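Handheld gripper tools: bare fingers or soft pads for clothing?
Started by tedden_dave, Oct 10, 2018
Automation and Robotics > End effectors > Grippers

tedden_dave
Posts: 215

We've got two sets of fingers for the handheld tool and I have to pick one before we order more. The job is clothing: pick up a garment from a bed, lift, put it down folded. The arm comes later, for now it's all done by hand with the wrist camera running.

Set one is the plain black linkage fingers that came with the Trnka body. Set two is the Tomness fingers with a soft pad on the inside face. Same body, same camera, same trigger.

T-shirts and jeans I don't care about, either set picks them up. Fluffy stuff is where I can't make up my mind. The fibres fill the space between the jaws and the width reading tells you the gripper is more open than it would be on plain cotton. My first impression is that the bare fingers hold better on a thin fold and the pads are kinder on a thick one, but I've only had them a week.

Close-up of a pinch on a pale fluffy knit, with the fold standing up above the tips:
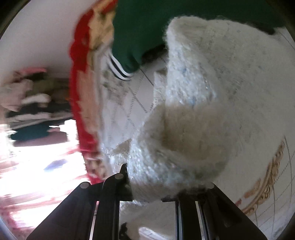
Reply #1

hubacek_v
Posts: 218

What is the closing force, and do you measure it or trust the number on the box? Without that the comparison is hard to read. A narrow finger puts all its force on a small area, so of course it bites a thin fold.

I would also fix the pinch depth. On pile fabric you can grab only the hair and think you have the garment. It lifts a few centimetres and slides out.

Vlastimil Hubáček

Reply #2

tedden_dave
Posts: 215

Not measured. It's a hand trigger, so the force is whatever my hand is doing. I do know what you mean about grabbing only the hair, I've done it plenty. Going straight down seems worse for it than coming in from the side of a ridge.

Reply #3

simard_d

I'd go pads and stop there. We ran 200 picks with each type in February, mixed laundry, and the bare tips snagged loops on two jumpers badly enough that I had to throw them out. The pads never marked anything. They do wear, and they pick up lint, so you wipe them at the start of every session. I use a damp microfibre cloth.

As for the thin fold problem, pinch more fabric. An arm isn't going to be as precise as your hand anyway.

Darlene

Reply #4

hubacek_v
Posts: 218

I disagree about pinching more fabric. If you train on big handfuls the policy will learn big handfuls, and then folding a sleeve is hopeless because it takes the front of the garment with it. Snagging is a question of edge finish. Take the corners of the metal down with fine paper and try again.

Reply #5

simard_d

Fair point on the sleeve. I'm still not sanding grippers every time somebody orders a new set.

Reply #6

tedden_dave
Posts: 215

Darlene, did you have trouble with blur? Every time I swing the wrist over to the next spot the pile turns to streaks. The blue pads at least stay easy to pick out against pale fabric. Opened right up over the off-white fleece, what looks like a sleeve lying across the top:

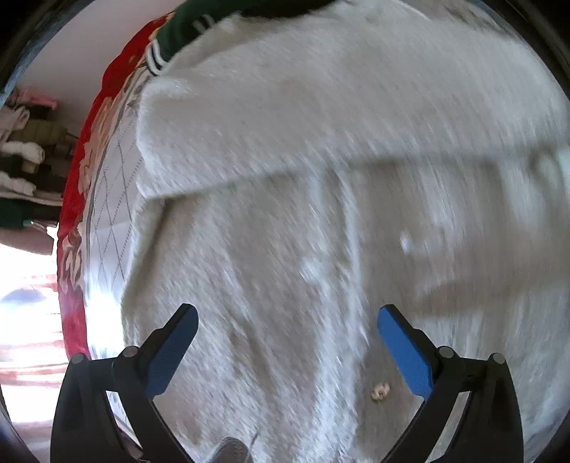 Thread reading time: 3 min

Reply #7

simard_d

Yes, same trouble. Shorter exposure and more light helped, but watch what the light does. On your left side the white part with the red stripes is completely blown out, and a long exposure makes that worse too. Close the blinds and put a diffused lamp on each side of the bed. We also slowed people down between picks, which they hated.

There's a button lying low on the right, near the end of the pad. Are you including those? We had a few drags where a pad caught the rim of a button and pulled the garment along.

Reply #8

tedden_dave
Posts: 215

Buttons are in, yes. Real clothes have them. I haven't had one catch so far but I'll keep an eye out for it.

Reply #9

astton_parts

If you stay with pads, check how the replacements are sold before you commit. Ours came from Astton as pairs, and you couldn't buy a single one when only the left had worn through. Colour matters as well if you do any segmentation on the fingers. Blue was fine for us until somebody brought in a bag of work shirts. Black on a dark garment is no better, mind you.

Reply #10

hubacek_v
Posts: 218

Segmentation of fingers should come from the width encoder and a calibrated model, and then the colour is irrelevant.

Reply #11

astton_parts

Sure, if your encoder is good. Ours drifted.

Reply #12

tedden_dave
Posts: 215

Leaning towards pads for the main order, with one bare set kept for thin folds and collars. Before that I'll do what Vlastimil said: take the corners down on the bare set, mark a pinch depth on both with tape, and run the same garments through each - the fleece included. I've got a spring scale somewhere to get a pull-out figure at least.

Does anyone have a way to hold the trigger at a fixed squeeze? I was thinking of a printed stop.

Reply #13

simard_d

A printed stop works, but it fixes the width and your force will change with the fabric. We put a light spring between the trigger and the cable. I'll dig out the part number when I'm back at the bench.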